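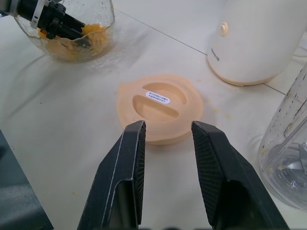

The Lid Drawer

2017-01-14

Every kitchen I have lived in has had a drawer that would not close, and in every case the reason was lids. I spent this morning on the floor with ours. It was meant to take 20 minutes before breakfast and it ate the day up to lunch, including a long sulk in the middle.

Some background. We moved into the Tierney Street apartment in June, and the movers packed the kitchen the way movers do, by tipping each drawer into a carton and writing KITCHEN on it. I unpacked by tipping each carton into a drawer. It felt efficient. What I had done was carry a mess nine miles across town at an hourly rate and set it down again unharmed.

The lids went in the wide drawer under the toaster. The containers went in the cupboard over the fridge, which I can reach only with a chair. So for seven months, putting away half a pot of soup has meant choosing a lid, climbing a chair, finding that no container up there has ever met that lid, climbing down, and covering a cereal bowl with a saucer. We have a lot of soup under saucers. You learn not to open the fridge with any enthusiasm.

I counted, because I am that kind of person on a Saturday. There were 61 lids. There were a great many fewer containers, and when I had matched everything that could be matched, I had 11 pairs. Eleven! I could have guessed we were bad at this but I would have guessed we were bad at it on a smaller scale.

I do have theories about where the bottoms go. The main one is that containers leave the house and lids don't. You send somebody home with chili, you snap the top on, off they go, and so by rights the lid should leave too. But we have all, at the door, with the coat already on, tried three lids on a tub and given up and used foil. The tub goes. The three lids go back in the drawer. Do that at every Thanksgiving for a decade and you have my kitchen.

The other theory is Oisín Noonan, who lived with us for a year and a half in the old place and microwaved things until they changed shape. He was a very good roommate in other respects. He paid on time and he could fix a toilet. But I believe he went through our containers at the rate of one a week, and each time he threw out the melted half and washed and dried the other half, carefully, and put it away. I texted him this morning to ask. He wrote back "which ones" and then, a few minutes later, "they were like that."

A word about brands. I used to buy the cheap tubs in stacks, whatever was by the register. Then one year I got serious and bought the Derkow set, the one with the clips on all four sides. If you have had Derkows you know about the clips. They hold beautifully for a few months and then one of them comes off in your hand, and after that you have a container with three clips, which will stand upright in a bag right up to the bus. I still have the lids to all of them. I found a clip in the drawer too, on its own, and I put it to one side as if I were going to do something with it. It's on the windowsill now.

After that my mother gave us the Dravitz glass ones, which are excellent, and which weigh so much that nobody has ever carried lunch in one twice. The Dravitz lids fit the Dravitz bottoms and nothing else on earth. Fine. I respect it. They are six of my 11 pairs.

And then there is the category I think of as the almosts. These are lids that go on at three corners. You press down the fourth and the first pops up, and you go around and around like a man trying to fit a sheet on a bed, and finally you say "that's on" to an empty kitchen and put it in the fridge, where it opens by itself in the night. I had kept all the almosts for years on the grounds that they nearly worked. I'd like to say I threw them all out this morning. I threw out most of them.

The sulk came at that point. I was sitting there with lids all around me, sorted by shape, and it occurred to me that I had just spent two hours organizing things that had no purpose. A round lid with no tub is a coaster, at best. I tried one under my coffee and it slid. So I got up and ate some toast standing, and read half an article about a man who owns only 80 objects. I don't know if he counts lids. He looked cold.

When I went back I had rules, and I'll put them down for whoever needs them.

If it has no bottom today, it goes. You are not going to find the bottom. It isn't in the car.

If the bottom has no lid, it can stay, but it becomes something else. Mine now hold batteries, rubber bands and the little bags of screws that come with shelves.

Pairs are stored as pairs, with the lid on. I know it takes up more room. I know that every magazine says to nest the bottoms and file the tops upright in a rack. I bought the rack once, a Ferka, it has slots, and what happened is that the lids stood in the slots looking tidy and we still couldn't find the one that fit. Snap them on and let them be bulky.

Foil is not a failure. Use the foil.

I also wrote numbers on the bottoms and tops of the cheap pairs with a laundry marker, one through five, so that there can be no further discussion. My wife came in during this part and watched for a bit and asked whether I had slept. But she was the one who found that number four was an almost, so I'm not alone in this house.

The drawer closes now. It closes with a kind of hollow sound I don't care for. There's so much room in it that I put the rolling pin in, and the box grater, and the thing for cherries, and by one o'clock there were also some takeout menus in there and a phone charger that doesn't belong to any phone we have.

The rest of the lids went into a bag by the front door for recycling. Then I looked it up and our building only takes the bottoms.

I found the city's list, all four pages, and there is a drop-off that takes lids on the second Saturday of the month, which is today, until noon. So the bag is in the hall closet until February. It weighs almost nothing. I've hung a coat in front of it.

Next week I may do the spices, if anyone wants to come by and see a jar of nutmeg that cost me 300 pennies, by the sticker, in a store that has since become a bank.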